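Dranov Golf Links to Host Cedus Women's Amateur in 2024

July 26, 2023

Dranov Golf Links is pleased to announce that it has been selected to host the Cedus Women's Amateur Championship next June. The 72-hole stroke play event will bring a full field to the course for the first time since the rebuilding of its closing holes, and will be open to spectators on every day of play.

The championship carries a field of 24 invited players and a further group drawn from regional qualifying. Entry for qualifying opens in the new year. Players must hold a current handicap through their home club and meet the amateur status rules in force at the closing date.

"We have wanted to bring this championship to the coast for a long time," said Kathleen Coughlan, General Manager of Dranov Golf Links. "Our members have supported the bid from the beginning, and we look forward to showing visiting players a course that changes with the wind from one hour to the next."
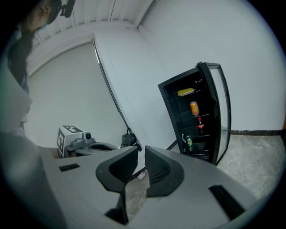 A small black display refrigerator with its glass door open.

The course was laid out on dune land by the design firm Ní Chonaill and plays to a par of 71. Its outward half follows the shoreline before turning inland at the eighth tee. Recent work has centred on the final four holes, where two fairway bunkers have been reshaped and the 17th green has been moved closer to the burn. The 18th keeps its original line — a long par four into the prevailing wind, with out of bounds along the right side.

Kenza Filali, Championship Director, said the rebuilt finish was an important factor in the decision. "The panel was looking for a course that asks for every kind of shot and gives the leaders something to think about late in the round. Dranov does that without needing to be stretched to an unreasonable length."
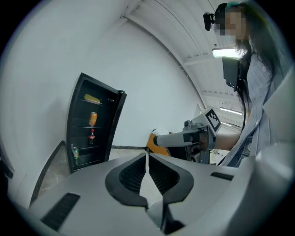
Black cabinet or small fridge, left of centre.

Spectator admission will be free for juniors and by ticket for adults, with daily attendance capped at 1,000. Parking will be provided in the north field, and a shuttle will travel between the field and the first tee. Spectators are asked to use the marked walkways through the dunes, as parts of the site are under a grass recovery program. Dogs will not be permitted on the course during championship play.

Galar, the club's practice facility, will be reserved for competitors throughout the week. Members will have access to the short course and the putting green beside it. A revised schedule of member tee times will be posted in the spring. 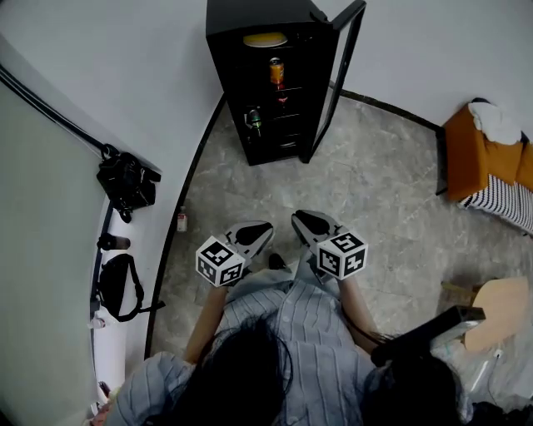
On the grey marbled floor, facing the tall black refrigerator.

The host club will also run a junior clinic on the eve of the opening round. The clinic has 300 places and is open to girls of any playing standard. Clubs will be supplied to those who do not have their own. Registration will be handled through the club office, with places given in the order that forms are received.

Further details, including ticket prices and qualifying venues, will be released in the coming months.

Media enquiries: Championship Office, Dranov Golf Links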